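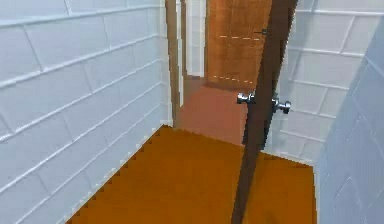

Readers of this blog have asked whether a household machine could yet be trusted with a morning of ordinary chores. My answer this June is the one I gave last year, with some changes in the detail. Floors, yes. Dishes, in part. Doors, on a good day.

Doors deserve more attention than they receive. Almost every chore in a home begins with one. The laundry is behind a door, the broom is behind a door, and a machine that cannot pass from the bathroom to the hall will not carry towels anywhere. A round knob must be gripped, turned and held while the arm moves along a curve set by the hinges. Then the machine must get its own body past the edge of the door without striking it. People learn this as small children and do not think of it again.

At Emetley, where I review trial results for a living, the door task is practiced first in simulation. The simulated rooms are plain: block walls, a flat orange floor, a brown door with a silver knob on each face. Plainness is acceptable at this stage. The purpose is to repeat the motion cheaply, and the last round comprised 2853 attempts, of which 2118 ended with the door open and the machine on the far side of it. The remainder were mostly lost at the knob, where the grip slipped before the latch was clear.

Results in a real building are more modest. The Fasari trial, held in a furnished apartment at Jonside, allowed 200 attempts on one interior door. The machine did well in the mornings and poorly later in the day, and the team has not settled on a cause. I have my own suspicion, having to do with a hinge that was oiled partway through, but I was not present for every session and will not press it.

Shop floors are further along. Parts arrive in the same place, doors are often propped or powered, and a person is nearby when something jams. A home offers none of this. It has rugs, pets, and doors that stick in wet weather -- mine among them.

My recommendation to households is therefore to wait, and to buy a good floor cleaner in the meantime if one is wanted. The Saragih arm is due for the same door task next, with lever handles added, and I will report the figures when I have them.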